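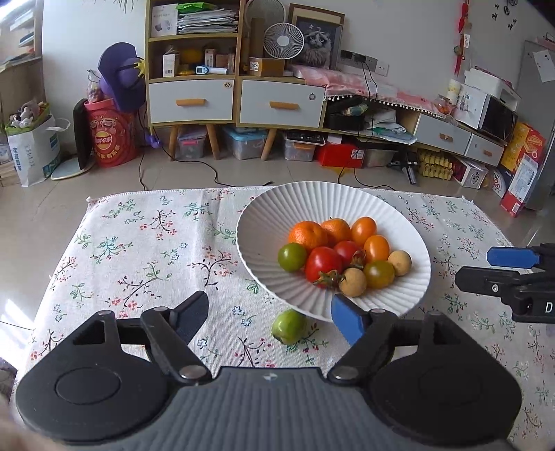

Gayan Haque
Communications Lead, Mevetti

Filed under: Company News / Robotics & Data

MEVETTI OPENS HOME COLLECTION PROGRAM FOR PLITON - REAL TABLES, REAL FRUIT

Mevetti today opened the home phase of Pliton, its program for gathering hand-led examples for a robot learning system. First target: 300 hours of tabletop work, all of it recorded in lived-in apartments and houses with hand-held grippers. Collection started in March. More homes joining through the spring.

The job is simple to describe. A person holds the grippers, does an ordinary kitchen-table task, and the recording goes into the training set. No robot arm needed in the home. Fruit and tomatoes on a ridged plate, a flowered tablecloth, furniture and boxes in the background - the system gets the room as well as the task.

"We had a very clean lab set and the model got very good at our lab," said Sandamali Rathnayake, who runs data collection at Mevetti. "Then we put it in front of a patterned cloth and it slowed right down. So, patterned cloths."

Produce was picked as the opening category. Mandarins and tomatoes share a plate, colors run close together, red next to orange next to green, and skins go from dimpled to glossy. Stems and dried calyxes stay on. Participants use whatever they have at home and are asked not to tidy up first.

Each session runs 60 minutes with 2 short breaks. Participants get 20 task cards per session and work thru them in any order. Cards are loose on purpose: "move one piece of fruit off the plate," "put the small ones together," "bring back the one on the cloth." Failed grabs are kept and labeled as failed. So are the slow ones.

"People want to redo a bad one. We ask them to leave it and carry on," said Yutong Jin, who trains new participants. "A fumble and a recovery is worth a lot to us. Took me a while to beleive that, I used to delete mine."

Review is handled by Liao, the labeling partner on the project. Reviewers check that the object and both fingertips can be followed from start to finish, mark each contact, and flag anything personal for removal before training. Household members are told ahead of time what is recorded and can pull a session at any point up to release.

The first model trained on the home set will be tested on Wavora, Mevetti's two-arm bench system, later this year. Test kitchens will not include any home used in collection. Results to be published either way, including the task cards with the lowest scores.

Next categories after produce: folded cloth, lidded containers, cutlery. Chaminda Miah will lead the cloth work.

Households and research groups interested in taking part can write to the Pliton desk at Mevetti. Replies go out mornings. Press questions to Gayan Haque, same desk - please put "Pliton" in the subject line so it dosn't get lost.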